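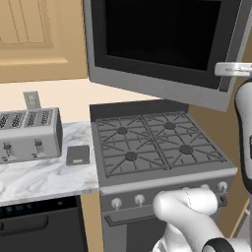
A microwave, a wooden cabinet and a toaster with four slots.

How does a band go on tour?

Have you ever been to a concert and wondered where the band was yesterday? I think about that all the time, and it's sort of my job! My name is Maribeth Mangubat and I help bands get from one town to the next. Grown-ups call me a tour manager. My niece calls me the bus boss, and I like that better.

A tour is a long string of concerts in different places. The last one I worked on had 22 shows, and we drove 3293 miles to play them all. (That's a lot of snacks.)

Somebody has to pick the towns first. That person is called a booking agent. Ours is Iason Tsolakis, and he starts calling concert halls almost a year ahead. He tries to put the shows in an order that makes sense on a map, so we don't zigzag. Sometimes we zigzag anyway. One December we drove right past a town, played somewhere else, and came back to it two nights later because the hall had a school play on!

A concert hall is also called a venue. Some venues are tiny and some hold thousands of people. My favorite is the Voltby, which is an old theater with squeaky red seats and a balcony you reach by a spiral staircase.

So what happens on a show day? The truck gets there in the morning, long before the band. The crew rolls out big black boxes on wheels called flight cases. Drums, speakers, lights and miles of cable are packed inside. Putting it all in place is the load-in. Our crew has 16 people, and every one of them owns a flashlight.

At 4 in the afternoon we do the sound check. The band plays bits of songs while Natalina Zuccaro sits at a giant desk covered in sliders and knobs. She's the sound engineer. She might ask the drummer to hit one drum over and over and over. It's pretty boring to listen to, but she needs to hear how that drum sounds in that room. An empty room sounds echoey, and a room full of people in coats sounds much softer. Clothes soak up sound, did you know that?

Then comes dinner, and then the doors open. Often another band plays first. They're called the support act, or the opener.

After the last song, when you're going home to bed, the crew does everything backward. That's the load-out. The boxes go into the truck in a special order, with the drums last, and then we drive off. Lots of us sleep on the bus, in bunks with little curtains.

Words to remember
Venue: a place where concerts happen
Load-in: bringing the gear inside
Sound check: testing everything before the show
Support act: the band that plays first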